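Brustura Opens Spare Bedding Library for Host Families

1 Mar 2026

Families in Brustura who take in exchange students can now borrow blankets, sheets and pillows free of charge from a new lending room on the second floor of the public library.

The room opened with 498 items on its shelves. Most were bought with a grant from the town, and the rest were donated by residents over the winter. Borrowers need a library card and can keep a full set for up to one school year.

Margaux Bodin, who runs the exchange program at Endimura High School, said the cost of setting up a guest room was the most common reason families gave for turning down a student.

"People have the space, but they don't have a second set of everything," she said. "A decent blanket and two sets of sheets add up fast."

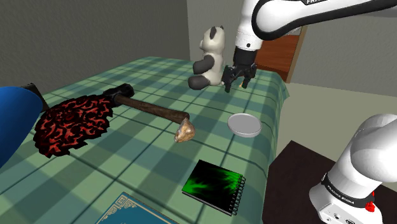

The program placed 103 students last year and had to turn others away. Bodin hopes to have more homes signed up before the next group arrives in September.

Returned bedding is washed by Clolura, a laundry on the edge of town that won the contract in January. The library pays by the load. Damaged items are cut up for the animal shelter – borrowers are not charged unless something goes missing.

Library director Bahman Farahani said the lending room took the place of an old map storage area. The maps have moved to the basement and can still be seen by appointment.

"We already lend cake pans and snowshoes, so this was not a big step for us," Farahani said. He said crib sheets and twin blankets went out first, and the library is looking for more of both.

Donations must be clean and free of tears. They can be left at the front desk during opening hours. The library does not accept mattresses, electric blankets or feather pillows.

Host families can reserve a set at the desk or by phone. Sets for September may be reserved now.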